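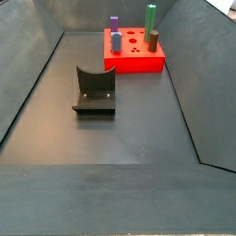

Percy Huanca asked last week why we bother comparing grippers on peg tasks at all when the arm is the expensive part. Fair question, and it got me rewriting half of this handout!

My short answer is that pegs are fussy. A round one forgives you if your wrist is a little twisted, but a square one doesn't, and the tall green one with the ridges is worse again (my two-finger gripper loves to close on a ridge and tip the whole thing sideways). So you learn a lot about your fingers from one small red block.

For the lab you'll try both grippers, the Trulico and the Ayala, on the same arm with the same controller settings. Do 10 tries per peg with each. Please don't touch the speed between grippers - I did that in January and had to throw out 27 runs, which still hurts.

Write down every miss, and say what kind: slipped, tilted, or never got hold of it. In my own runs the Ayala dropped the short brown peg 9 times out of 19, mostly because I came in too high.

Leave the black cradle where it is on the floor. We need it in part two.

Sheyla Ospina has the spare finger pads, so ask her before you start if yours look shiny. Logs go in the Prodness folder under your own name.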